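Parnel lending library to add repair table and longer opening hours 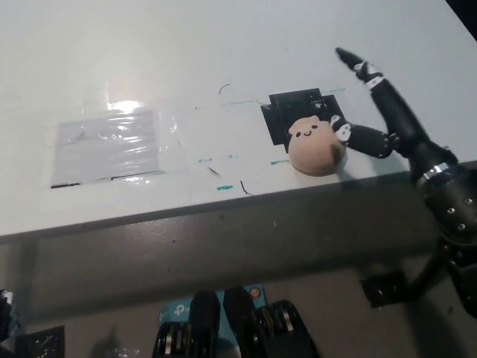

A white worktop with clear film taped down and a square of black tape beside it.

The tool and household lending library in Parnel will open for longer from September and will set aside part of its front room for small repairs, its management group has told members.

The changes were set out in a newsletter sent out in July and will be put to a members' meeting before the end of the summer. They follow a year in which the library, which lends everything from wallpaper tables to carpet cleaners, found itself short of both space and opening time.

At present the library opens on two mornings a week, which members with jobs have long said is of little use to them. Under the new timetable it will open on five days, with two of those running into the early evening. Borrowed items can be brought back at any time the doors are open, and small things such as hand tools can go in a returns locker by the side entrance.

The newsletter says the evening hours will be tried until the spring. If few people use them they will be moved to a weekend morning.

Annual membership will rise to £25. The old rate had not changed since the library moved out of the former shop on Costard Street and into its present rooms behind the bus garage. People on a low income will still be able to join for £5, and will not be asked for proof. Members who have already paid for the year will keep the old rate until their renewal date.

Loan charges on most items will stay as they are. The exceptions are the larger machines, including the floor sander and the pressure washer, which will now carry a deposit of £10. The library said too many had come back with parts missing or without their cables, and that replacing them had eaten into the money meant for new stock. The deposit will be handed back in full when the item is returned complete and clean.

The repair table is the part of the plan that has drawn the most comment. It will take up the bay by the window, where the leaflet racks and the children's dressing-up box are now. Members will be able to bring in one item at a time and work on it with tools from the shelves, at no extra charge. Someone with experience will be on hand during one of the evening sessions to give advice, but the work itself will be left to the owner.

Mains electrical items will be checked before they are plugged in, and anything that fails will have to be taken home again. Microwave ovens, gas appliances and anything with a petrol engine will not be allowed in. Nor will upholstered furniture, because of the lack of room.

Some members have asked where the dressing-up clothes will go. The newsletter says they will be kept in labelled boxes in the back store and can be booked in the same way as anything else. A list of the costumes, with sizes, will be added to the catalogue. The leaflet racks will move to the corridor.

A similar repair table has been running in Drurnel since last winter. Members from Parnel visited in the spring and came back with notes on how it was laid out, along with a warning about noise. In Drurnel the table shares a hall with a reading group, and hammering had to be moved to a separate hour. The Parnel rooms have no such neighbour in the evenings, although there is a dance class upstairs on some mornings.

Lamps, toasters and garden chairs were said to be the most common things brought to the Drurnel sessions. Clothes were also popular, and a sewing machine was added after the first month. Parnel already has two sewing machines in stock, and one will be kept back for use at the table when repair sessions are on.

Most of the cost of the work will be met by a grant from the Palaniappan Fund, a local charity that supports shared facilities in the two towns. The money will pay for a sturdier bench, extra sockets, better lighting and a cupboard that locks. It can't be spent on wages or on stock. The library will pay for repainting the window bay itself, and members who can hold a brush are asked to leave their names at the desk.

The rooms will be shut for nearly two weeks in late August while the sockets are put in. Anything due back during that time can be kept until the library reopens without a late charge. Bookings for the closed period have been stopped, and the few members who had already reserved items have been offered other dates. Anyone who needs a ladder or a mitre saw over the bank holiday is advised to collect it early.

Not all members are in favour. Letters printed in the newsletter raised worries that the repair table would take attention away from lending, and that the queue at the desk, already slow when the weather turns warm and the garden tools come out, would get worse. One writer said the floor space would be better used for shelving. Another asked for the evening hours to be brought in first, on their own, and for the table to wait until next year.

In a reply on the same page, the management group said the desk would be kept clear of repairs and that a second computer would be set up for returns. It also said that the grant had to be spent within the year, so putting off the table would mean losing the money.

There is some good news for gardeners. The library has taken on a second hedge trimmer, a lawn aerator and a set of long-handled pruners, all given by members. They will be ready to borrow as soon as they have been checked and tagged. The apple press, which was out of use last autumn with a cracked screw, has been mended and can be booked from September. Demand is expected to be heavy, and loans of the press will be limited to two nights.

The library is still looking for a working carpet cleaner to replace the older of its two machines. It would also welcome folding tables, extension leads in good condition and clamps of any size. It doesn't need any more paint rollers, jam jars or wallpaper steamers.

Members can vote on the changes at the meeting or by returning the slip at the back of the newsletter. Paper copies are available at the desk in Parnel and at the post office. Slips must be handed in by noon on the day of the meeting, which will be held in the library's front room. Tea will be served from half past six and the meeting will start at seven.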